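Section 4. Arranging the Counter Shelf and Cup Stand

Read this section in full before placing any item on the Clerent counter shelf. Assembly of the shelf is covered in Section 3.

4.1 Preparing the surface

1. Clear the surface and wipe it with a damp cloth. Allow it to dry for 60 minutes.
2. Set the shelf toward the back, with its long side parallel to the rear wall.
3. Press down on each corner in turn. If the board rocks, return to Section 3 and refit the legs.

CAUTION: Do not lift or slide the shelf while it is loaded.

4.2 Placing lidded containers

4. Check that every lid is fully closed.
5. Place cups and tubs upright on the shelf, with labels facing forward where possible.
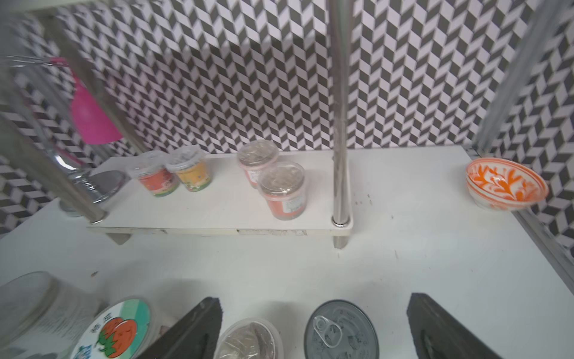
6. Keep the heaviest containers near the legs – never at the unsupported middle of the board.
7. Leave a finger's width between containers so that each can be removed without disturbing the next.

NOTE: Chilled foods must be returned to the refrigerator in accordance with the instructions on their packaging. The shelf is intended for short-term placement only.

4.3 Placing the cup stand and remaining items

8. Stand the cup holder beside the shelf on its round base. Hang cups upside down from the upper branches.
9. Put bowls toward a back corner, clear of the shelf legs.
10. Items that are to be used first, including cans, may be set in front of the shelf. 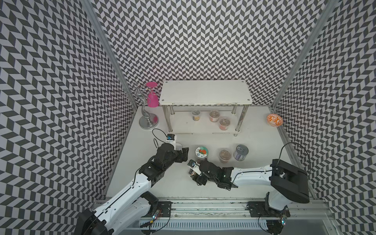 Figure 9. Shelf with cup stand at left, bowl in back corner and food items in front.

CAUTION: Do not hang filled cups or utensils from the stand. Replacement legs may be ordered under part number 1461.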